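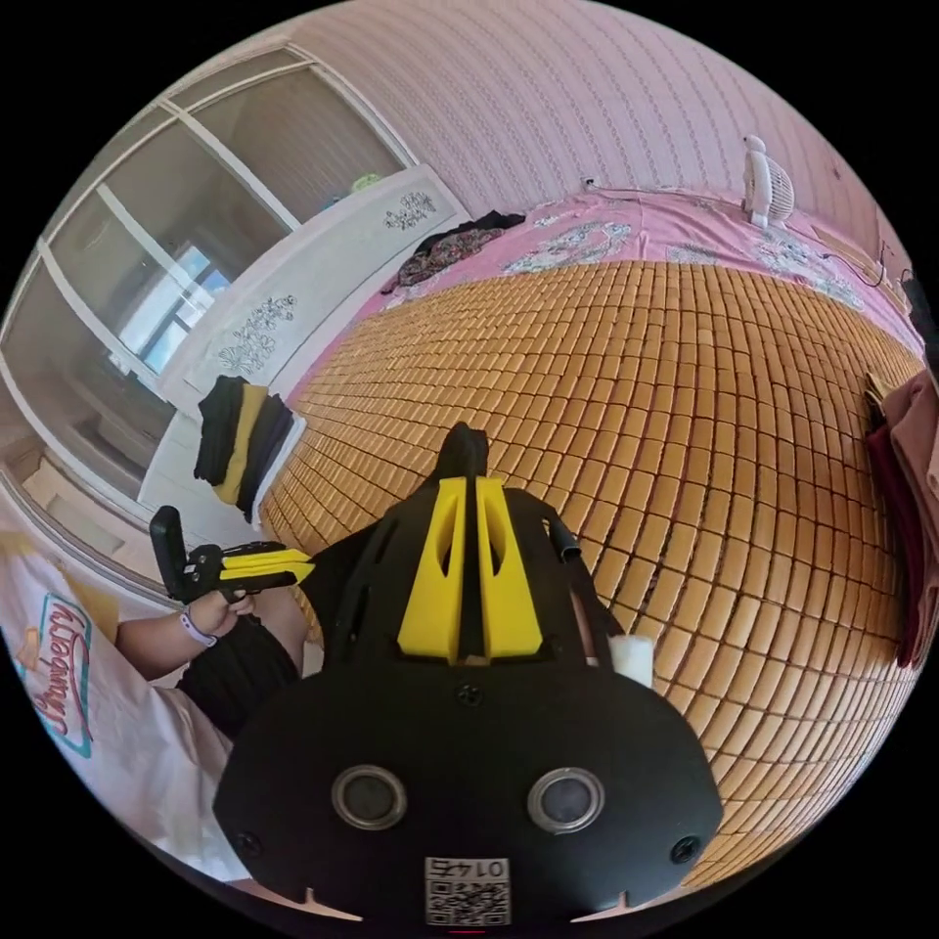 Page last changed: 12/15/23

Bamboo mat as a folding surface — good or bad idea?

indine_home wrote:
Hello all. I fold all my clothes on the bed, on a bamboo tile mat which lies over the sheet. I like it very much. The mat is flat and firm, so a shirt stays where I put it. My sister says the tiles will catch the threads and I must buy a folding board. The Zistby board costs 155 where I live and I do not want to pay this. What do you do?

Dušan Gashi wrote:
I fold on the same kind of mat, six years already. For T-shirts it is excellent. Spread the shirt with the collar away from you, make the sleeves flat with your palm, then fold. On a soft blanket the sleeves move all the time.

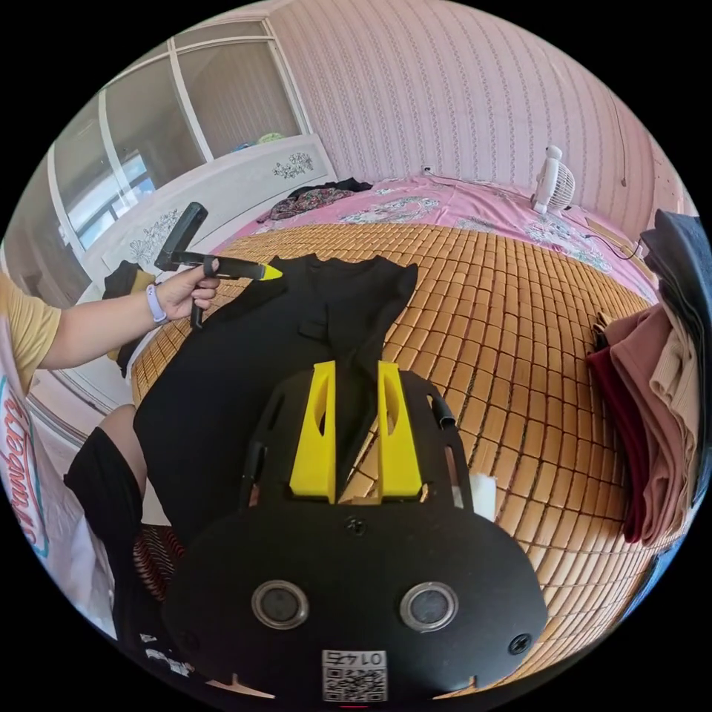 How do I stop the collar from making a bump in the folded shirt?
Press the collar flat first, button the top button if there is one, and fold the body in thirds without pulling on the neck.

begovic_k wrote:
I do not agree about the mat. I had one from Jalo and the cord between the tiles made small loops after one winter. My knit top was caught on it two times. Cotton is fine, but ribbed knit I fold on a table now.

indine_home wrote:
Thank you, this is what my sister means, I think. Maybe I will put a thin towel under the knit things only.

Dušan Gashi wrote:
A towel is too soft, you lose the flat surface. Use an old pillowcase.
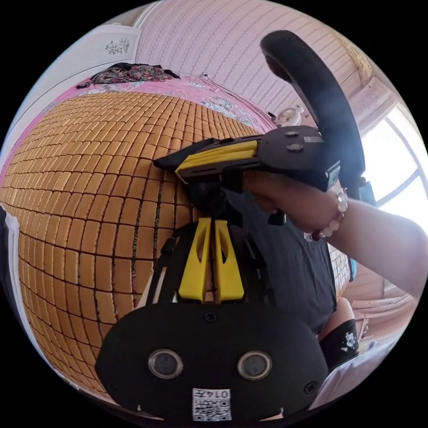
Bedroom > Folding and Sorting

begovic_k wrote:
One more thing. Do you sort before you fold, or after? I keep the unfolded pile at the head of the bed and the finished stack at the side near the window. When both piles are in one place I mix them.

indine_home wrote:
Before. Black T-shirts first, then the colored ones, and the dark floral things at the end — they are slippery and I have no patience for them.
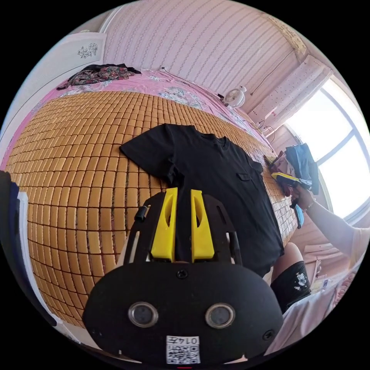
Black T-shirt on the mat, collar to the far side

matti400 wrote:
If the shirt has a chest pocket with a flap, close the flap before you fold. Mine always got a crease there and it stayed until February.

begovic_k wrote:
I iron the flap. But I still say table for the knits.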